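October, a little after 9 p.m.

Cups again. I have now spent most of an evening on the subject of cups, and if my younger self could see me she would ask for her money back.

It began with the cabinet over the sink, the one that came with the Starthorpe place and has never closed right. I opened it for a plate and got a tumbler on the collarbone. So everything came out onto the counter, and the counter is small, and then everything was on the floor too. Eighteen cups. I live alone. I have not had 18 people in this apartment in total, counting the man who came about the radiator.

The glass ones can stay. The Ocampo mugs can stay, though one has a handle I no longer trust. The plastic ones are the trouble, bright picnic colors, bought for a picnic on the lake at Tunov that got rained out before the potato salad was opened. They weigh nothing and take up half a shelf. They are supposed to nest. They do nest, for a while, and then two of them form a vacuum and have to be parted with hot water and language.

Tried stacking by size. Tried stacking by color, which looked lovely and fell over. Considered throwing out the lot and got as far as the bag, then remembered I rinse paintbrushes in the big one. Put the bag back. This is how a person ends up with a full cabinet.

One cup had pens in it already, from the last time I got organized. Four of the pens were dead. I know this because I tested them all on the back of the Flemlow electric bill, and then put the dead ones back in the cup out of habit, and had to test them all over again.
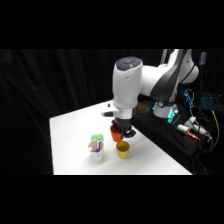

Orange over yellow, and the white one on pen duty.

Anyway, the cabinet. Final arrangement is plastic at the back, glass in front, mugs on hooks as soon as I own hooks. The door still doesn't close, but it now doesn't close by less. I gave the shelf a wipe while it was empty and found a birthday candle and the lid to something I gave away in the spring.

Kept the lid. It might fit something.

Tomorrow: hooks, dish soap, call about the dripping tap. Do NOT open the drawer with the takeout lids in it. That drawer is for when I'm retired.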